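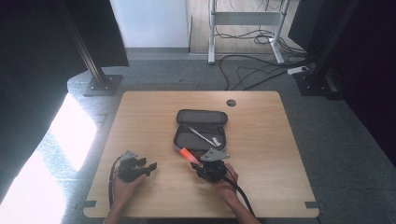 4. Fault analysis: signal dropout on the right gripper

The right hand-held gripper stopped reporting jaw position during 75 of 3,289 recordings, leaving 3,214 usable. The fault was intermittent and showed up only in the pen case task, in which the operator takes a marker in the right jaws with the open case lying on the table behind. Each gripper has its own cable. The right one runs down along the forearm and off the lower edge of the table, so any turn of the wrist also moves the cable near the housing. We took this as the first place to look.

4.1 Symptoms

The jaw reading froze at its last value and came back after a delay of up to 414 ms. No error was raised. The Kaltine logger fills missing samples with the previous one, so a frozen jaw looks the same in the file as a jaw held still. Wumpini Sowah found the problem in August when replayed trajectories closed on the marker too late and the Candside arm pushed it across the table.

4.2 Tests

The cables were swapped between left and right. The fault moved with the cable. Ratih Tuhumury then bent the suspect cable by hand over 200 cycles with the gripper clamped to a bench. Dropouts occurred only when the bend was within a few centimeters of the connector. Logger load and supply voltage were also checked and showed nothing unusual.

4.3 Cause

One conductor had broken inside the jacket at the connector. The outside of the cable showed no damage. The original drawing (Owusu, rev. B) calls for a strain relief clip at this point - it was left off during assembly and we did not check for it.

4.4 Changes made

Both cables were replaced and the clips fitted. The logger now writes an empty value for a missing sample and stops the recording after five in a row. The affected recordings were removed from the training set. The arm's contact force limit was also lowered, as the late closing could have trapped a finger in the Ditthorpe cell, where people reach in to reset objects.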